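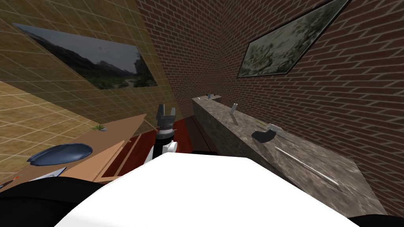
Caring for a Home Practice Floor

Print this page | E-mail this page

A portable dance floor laid in a spare room or garage needs a flat base and regular cleaning. Most surface faults come from grit and trapped moisture.

Checking the base

Lay a 4-foot straightedge across the subfloor in several directions. Mark any dip deeper than a coin and fill it before the vinyl goes down. Concrete should be tested for moisture first – tape a square of plastic sheet to it overnight and look for droplets underneath.

Laying the vinyl

Unroll the sheets and leave them flat for a full day before taping. Butt the edges without overlap. Tape the center of each seam first, then work toward the ends. Lorik seam tape lifts cleanly if pulled back slowly at a low angle.

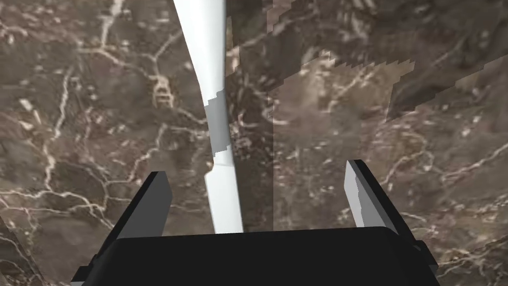 Cleaning

1. Dust mop before every session.
2. Damp mop weekly with a neutral cleaner. Soap leaves a film that turns slippery under ballet shoes.
3. Remove rosin with a cloth and a little denatured alcohol. Open a window, and keep it away from flames.
4. Rub out heel marks with a white pad – colored pads can stain.

Storage

Roll the sheets around a rigid tube, face out, and store them lying down. A roll left standing on end will buckle along the lower edge.

Print this page | E-mail this page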